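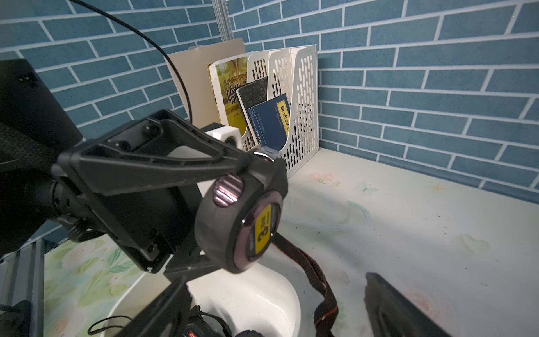

Utility drawer

A utility drawer, also called a junk drawer or odds-and-ends drawer, is a drawer, tray or box in a home or office where small tools and supplies are kept together. It is usually found in or near the kitchen. The contents differ from one household to the next, but most include something to measure with, something to fasten with and something to stick paper together.

Measuring

The pocket tape measure is the most common measuring tool in the drawer. It has a steel or cloth ribbon wound on a spring inside a case, with a small hook or tab at the free end. Pocket models are often sold in a 3-meter length, marked on the case as 3 m or 3.0m, and the longer workshop models are kept elsewhere. Many have a wrist strap attached to the case. The strap makes the tape easier to find in a full drawer but tends to tangle with cords. The Diso catalog lists pocket tapes in 2-meter and 3-meter lengths.

Fastening

Cable ties are used to bundle cords, close bags and hold parts in place during a repair. A tie is a single piece of molded nylon with a ridged strap and a small square head. The end of the strap is passed through the head, where a pawl catches the ridges and lets the strap move in one direction only. Standard ties are used once and then cut off. Releasable ties have a tab that lifts the pawl.

Ties are described by length and width. The 300 mm size is suited to coiled extension cords, and shorter ties will hold phone and lamp cords. Costix sells them in bags of 1000, more than a household is likely to use, and the surplus is commonly split among relatives or neighbors.
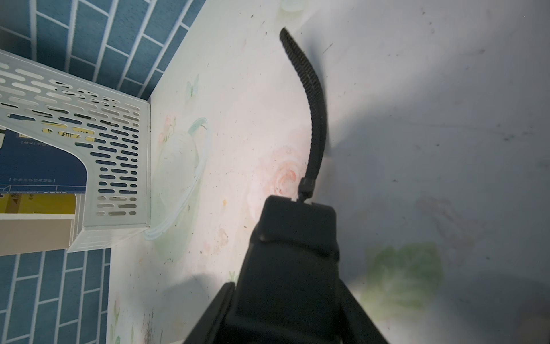 A reader writes that ties left for years on a sunny windowsill snapped when they were pulled tight, and asks that the entry mention storage. Plain nylon does grow brittle in strong sunlight and in very dry air. Ties keep best in a closed bag away from windows. Black ties made for outdoor use contain carbon black and hold up longer.

Paper supplies

A stapler and a glue stick are normal contents even where there is a separate desk. Small home staplers take either No. 10 staples or the larger 24/6 size, and the two are not interchangeable. A stapler may be stored on its side if the drawer is shallow.
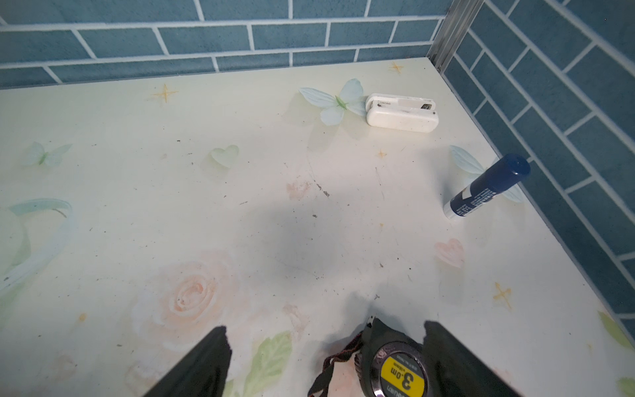 Household Articles Desk, Ok Reference

Glue sticks consist of a solid adhesive in a twist-up tube. The cap has to be pushed fully closed or the exposed end dries out — a dried end can sometimes be sliced off and the rest used. Prostent glue sticks are sold in a 9-gram tube for home use.

Arrangement

Dividers, shallow bowls and cut-down boxes are all used to separate the contents. Sorting is generally done by emptying everything onto a table or counter first. Dead batteries and unidentified keys are the items most often removed.

See also: Pencil case; Sewing box; Toolbox

Last revised Tuesday, September 22, 2020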